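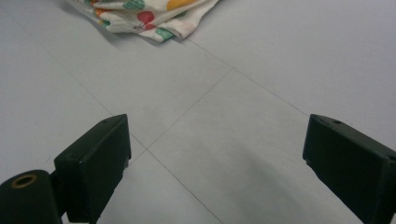

Notes for talk, Clurngate residents' evening, Jul 9, 2020
Qusai Mahasneh

Start slowly. Thank Tanell for the chairs.

My subject is the floor, and what we leave on it. Pale tiles are kind to a room, they give back the light. They are also strict. One folded cloth with coloured dots, and the eye goes to it at once.

Say the rule: first pick up, then sweep, then mop. Many people do the mop first. I did this also, for years.

Grout lines. They go dark before the tile does. Old soft brush, warm water, small drop of soap. Work along one line to its end, then take the next. Do not scrub in circles.

Cloths: I keep 40 at home, my wife thinks it is too many. Fold, put in the basket, not back on the floor.

Pause for questions. If somebody asks for the price of the Jondis brush, I don't know it.

Cleaning the hall in March: roughly 500 tiles, two evenings. Mention Venkataraman, who lent the buckets.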